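Estimating gripper width from the wrist view, without markers

Last updated July 5, 2024

If you've read my post on syncing two hand-held grippers, you already have timestamps you can trust. Now we need the other half of the puzzle: how far open are the jaws in every single video frame? Plenty of people stick printed markers on the fingers and call it a day, and that works fine until something fat and floppy gets in the way of a marker. I wanted a version that only needs the pixels we already have, so I built one into Polák (my little labeling toolkit) back in March, and I've been fiddling with it ever since.

You'll need Polák installed, a folder of recordings, and a machine with a decent graphics card. A laptop will do if you're patient.

Step 1. Pick your calibration frames

Open the picker and choose 40 frames from your own recordings. Please don't just grab the first ones! They'll nearly all look the same, and the model will learn your tablecloth. What you want is spread: jaws wide open, jaws shut on nothing, jaws on something thin, jaws on something bulky. The bulky soft stuff matters most, since it hides the inner face of the pads and spills out past the arms. A skein of braided rope is a great one for this — the blue pads are still easy to find on either side of it, and the pivot bolts give you fixed points to hang the geometry on.
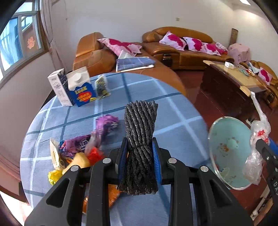 Afia Opoku wrote in to say that rope was exactly where her own setup fell over: the width came out fine, but her grasp detector kept flipping between "holding" and "empty" because the bundle squished a little more every few frames. She fixed it by making the detector wait for 15 steady frames before it was allowed to change its mind. I've stolen that idea shamelessly, and it's now the hold_frames setting you'll meet in Step 4.

Step 2. Click the points

For each frame, click the inner edge of the left pad, the inner edge of the right pad, and then as many pivots as you can see. The tool doesn't care if one is hidden. Press H to mark it as hidden and move on (do not guess where it would be, I did that for a whole evening and had to redo the lot).

One thing to watch if you record with two grippers: the other one will wander into view at the edge of the picture. It's black, yours is black, and the model will happily snap a point onto the wrong arm. Draw the ignore region down both sides before you start clicking. It's saved per camera, so you only do it once.

Step 3. Train the little model

Run polak train with the defaults. It does 2,000 steps, and on my desktop that took 33 minutes. The number to look at is the validation error on the pads. If the pivots look great and the pads look terrible, your calibration set is short on objects, so go back to Step 1 and add some more squashy things.

Kitchen sponges are handy here. They have nice straight sides, so you can see right away if a predicted pad edge is off, and they give under the fingers, so you get a whole range of widths out of a single object. Squeeze, let go a bit, squeeze again. I like to tilt them too, so the model doesn't decide that everything it grips stands up straight.

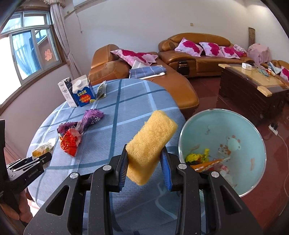
Once the pad error settles down, export the weights and run polak widths on the full folder. You'll get one file per recording, with a timestamp and a width on each row.

Step 4. Turn widths into grasps

The rule is simple. If the width has stopped shrinking and it's still above your closed value, call it a grasp. Set closed_width from one of your jaws-shut frames, set hold_frames to 15, and leave the smoothing alone to begin with. I turned the smoothing way up on my first try and all my grasps started late, which then made the policy grab late as well. That took me ages to track down!

Step 5. Spot-check

Play back a few recordings with the overlay switched on. Look hard at the moments where the hand turns quickly, because motion blur is still the weak spot. Jozefína Krajčí has a branch that drops blurry frames and fills the gap from the neighbors, and I'll merge it once I've tried it on the Lendby recordings.

If your widths jump around even when the gripper is still, check that auto-exposure is locked. A bright window in the background can change the color of the pads enough to upset the model. Lock it, record again, and rerun polak widths with the same weights.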